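Keeping Shadows Out of the Object Mask
Project report, Robot Software course
Erzsébet Takács and Poppy Dawber, group 7
03/03/2020

1. Problem

Our planner, Walletti, receives a mask from the overhead view and decides where the two arms may move. In the first version the mask was made by a brightness threshold: every pixel darker than the counter was treated as an object. This worked well until the arms came over the work area. Then their shadows entered the mask, and the planner refused free parts of the counter — it was avoiding itself.

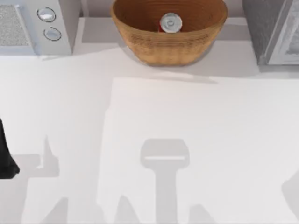

We considered turning off the shadows in the simulator, and our supervisor advised against it. The lab at Hirkgate has strong ceiling lights, and a mask that only works without shadows would be of little use there.

2. Method

The new module is called Slaoui. It compares each view with a stored background of the empty counter and looks at two values per pixel, the brightness ratio and the change of color. A soft shadow makes the white surface darker but keeps it gray. For a colored object such as the woven basket, the color changes also, so the decision is easy.

Gray and black objects are more difficult. For them we added a second test, which uses the joint angles of both arms and the position of the light to predict where a shadow can fall. A gray region inside the prediction is removed from the mask, and outside it is kept. The prediction is made wider by 16 pixels on each side, a value we chose by hand in February.

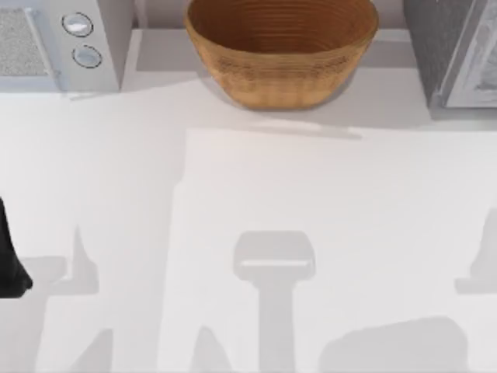 Figure 2. Overhead view with arm shadows on the lower part of the counter and the woven bowl at the back.

3. Test and open points

We ran the module on 3,305 rendered views. The large shadows in the middle of the counter were removed reliably. The remaining errors are mostly at the image border, where the arm itself is outside the view and a small error in the light position moves the predicted outline. Also, a dark gripper finger next to its own shadow is sometimes removed together with it. For the planner this is not dangerous, as it knows the arm position from the joints, but the mask is wrong and we would like to correct it.

The code is in the Flusham repository, in the folder "mask". The old threshold can still be selected in the settings file.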